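Starkholm Stationery Swap — Planning Meeting Minutes, September

Meeting opened at 6:30 p.m. in the upstairs room. Minutes from last time were approved with one fix: the paper cutter went to the Gezer branch, not to Daltodo.

1. Results of the summer collection

Wow, what a summer! The final tally came in at 1,001 pens, pencils and markers, and that was before anyone opened the bag from Plilasier. The group gave a loud round of applause to everyone who put out a collection box. Roughly 200 of the markers are dried up and will go to the recycling drop. The rest have been sorted by type and are in the tall cupboard, second shelf down.

Pencil cases did better than anyone guessed. Cloth ones still need a wash. Hard plastic ones have been wiped, and the lids on most of them close with a good firm click. Three have cracked hinges and were set aside for the craft table.

2. How we pack the cases

Long and very lively discussion. Last year every case got the same contents, and the older kids ended up with crayons they didn't want. Agreed to pack two kinds this time, one for lower grades and one for upper grades.

Lower grades: two pencils, an eraser, a sharpener, a short ruler, crayons in a bag alongside the case.

Upper grades: two pens, one pencil, an eraser, a marker, a highlighter if we have enough.

A question came up about long markers in the shallow cases. Several people had tried it at home and report that a marker fits fine lying lengthwise along the hinge side, as long as it goes in first. Small stuff goes in after that. The idea of standing things up in a mug and skipping cases altogether was raised again and was voted down again, with much laughter.

Caps: please push every cap on until it stops. We lost a whole batch of red ones last year to loose caps, and red is what the teachers ask for most!

3. Table setup

Everyone loved the one-row system from the spring trial. Supplies are lined up at the back of the table, the open case sits in front with the lid folded away from the packer, and finished cases go into the crate on the floor. It keeps the front of the table clear and it's so much faster than digging through tubs. We will run it on all the tables this fall.

Still to sort out: the light by the door flickers, and we need more crates.

4. Orders and requests

Requests so far add up to 404 cases. The Gezer school asked for theirs first, and the Daltodo after-school club would like a few extra for kids who join late. Both agreed. Plilasier will let us know their number by the next meeting.

5. Other business

Labels: plain white, grade level only, stuck on the bottom of the case so kids can decorate the top. Hooray for stickers — we have a shoebox full, and a sheet will go in with each class order.

Snacks for packing night: same sign-up sheet as before, on the back of the door. More fruit, please, and nothing with powdered sugar near the cases. 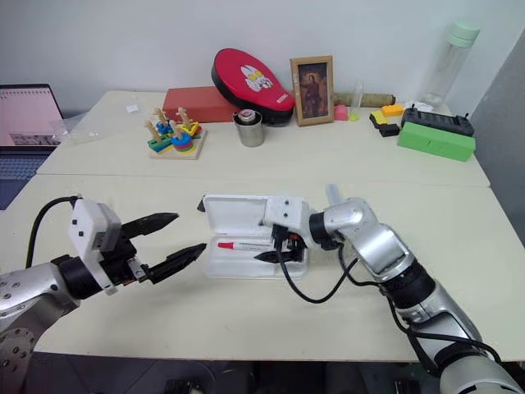
Packing night starts at 5 p.m., doors open a little earlier for anyone who wants to help carry crates up. Bring a pencil case from home if you have a clean one to add. Next meeting is the week after packing, same room, same time. Meeting closed at 7:45 p.m.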